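Tunach - a word list of my gran's kitchen talk

Hello! I started this in March on the back of an envelope, and it has got a bit out of hand. It's a plain text list of the words my gran used when she cooked, with what I think they meant and where she picked them up. There are 232 entries so far, mostly from her years in Grellport, plus a handful she brought over from Vernach as a girl.

What you get: words.csv has the lot, one word per row, with five columns (word, spelling variants, meaning, place, notes). The notes column is where I ramble, so skip it if you only want the meanings. 28 rows have a question mark in the place column and I'd love help with those!
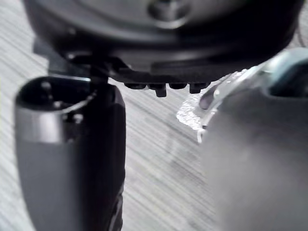
Spelling was the hard bit. Gran never wrote any of this down, so I've gone by ear, and my cousins hear some of it quite differently - a few words have up to four variants. Silvan Rainer went through the Vernach ones with me one Friday and talked me out of two that were just ordinary words said with a mouthful of bread.

Version 2 sorts by meaning and fixes the broken accents. If your copy still shows odd squiggles, open it as UTF-8.

Use it for whatever you like, but please keep the notes with it. Corrections go in corrections.txt, newest at the top.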